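Course Handout 2: Good Practice for Robotic Work Inside Computer Enclosures

Reading for the second session. Students are expected to have completed the site induction before attending.

1. Scope

This handout covers the rules that apply when a gripper enters a desktop computer case or works on top of a closed chassis. It does not replace the risk assessment for the cell, which must be read and signed separately. Where the two differ, the risk assessment is followed and the difference is reported to the course office.

The rules were first drawn up for the Polis teaching cell and revised in January after comments from the evening group. Tín Chu prepared the present wording.

2. Before the gripper enters the case

Mains power is disconnected at the wall and the cord is removed from the machine. The power button is then held down for several seconds. Pressing the button while the cord is still attached does not satisfy this rule.

The person on duty checks the path of every loose cable between the opening and the work point. Power supply cables are the usual difficulty, as they cross the open space above the board and shift when the case is turned. A cable that could be caught by a finger or a linkage is moved and tied back by hand, with the arm stopped.

Grounding is checked at the fingers and not only at the base of the arm. Painted or coated parts may break the path to ground. The reading is entered in the cell log.

3. Clearance around memory and the processor socket

Memory modules are held by the short edges. Fingers do not close on the chips, and no part of the gripper may rest on the socket bracket while a module is handled. Retention clips are opened fully before any upward movement begins.

Approach speed is reduced to 500 mm per minute once the fingertips pass below the rim of the case. In open space the limit is 3000 mm per minute. Both values are set in the Multex controller profile and are not to be changed during a session.

Students often watch the fingertips and forget the rest of the tool. The linkages and the body behind them take up far more room in the case, and contact with drive bays or an installed graphics card generally happens there.

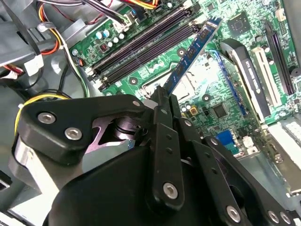

Kam-wah Tai writes that the clearance rule should be stated for the widest position of the linkages, because a path that is safe with the fingers closed may not be safe when they open to release. The point is accepted. From this session, each planned path is checked twice, once closed and once fully open, and the wider result is the one recorded.

4. Force and stopping

Force limits are set for the part and not for the gripper. A limit suitable for a steel bracket will crack a slot. If the limit is reached, the arm holds its position and waits for a person. Automatic retry is switched off for all work inside a case - this applies to demonstrations as well.

The emergency stop must be within reach of the person on duty at all times. It is tested at the start of every session and the result is entered in the log. After a stop, the cause is written down before the arm is reset.

5. Tools and the tool board

Each tool has one assigned place, and it is returned there before another is taken. The board is kept clear of personal items and spare screws.

A slender tool must be gripped squarely and checked for tilt before it is moved over a chassis. Ventilation grilles require particular care, as a thin tip can enter an opening and bend when the arm travels sideways. The tip is raised clear of the metal before any sideways movement.
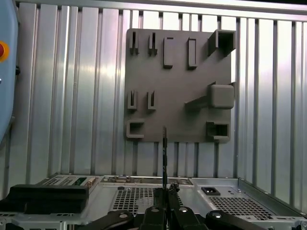

Department of Applied Automation, Claltton Technical Institute

6. Records

The log entry for each session contains the following:

Name of the person on duty
Result of the emergency stop test
Grounding reading at the fingers
Controller profile in use
Any contact with the case, however slight

Entries are made in ink and corrected with a single line. Logs are collected by Thảo Tô at the end of the week.

7. Preparation for the next session

Read the Mulligan notes on part handling, sections 1 and 2. Bring a written path check for the removal of one memory module, showing the linkages in both positions. Work is due at the course office by noon on Friday, August 19, 2022. Questions on the force settings should be addressed to Remzi Gezer.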